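How do I start a sports podcast without copying the loud guys?
Posted by Ridik, April — 2 min read

I love sports radio and I can't stand most of it. My friend and I want to do a weekly show on minor league hockey, mostly the stories behind the players and the towns. We have two mics and a name (Swanson Street Hockey!) and no idea how long an episode should be or whether we need a script. Any help from people who've done this?

Fraser Gillies
Oh, do it! I've made 73 episodes of a show on lower division soccer and it's still the best part of my week. Keep it to 46 minutes or less at first, which fits most people's drive plus a dog walk. Don't script it. Write down five or six things you're dying to tell your friend and keep them secret until you're recording — the surprise comes through in your voices.

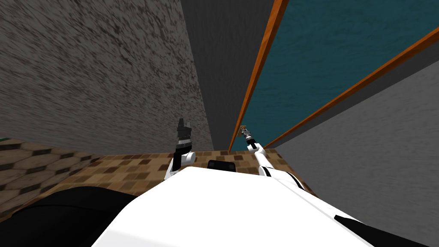 The other big one is to call people up. Equipment managers, the woman who sings the anthem, the bus driver. They almost never get asked and they have the best stories in the building. My bus driver episode got 3,000 downloads, and my big season preview got 72. I was thrilled anyway!

Stullness
get decent headphones. also record a backup, we lost a whole interview once

Flusteck
Agree with Fraser on calling people. I'd add that you should put out three episodes before you tell anyone, so new listeners have something to go to next.

Comments

Ridik: This is great, thank you all! Emailing the Zamboni driver tonight.
Stullness: zamboni guy is a great first guest
Fraser Gillies: Post the link when it's up, I'll listen!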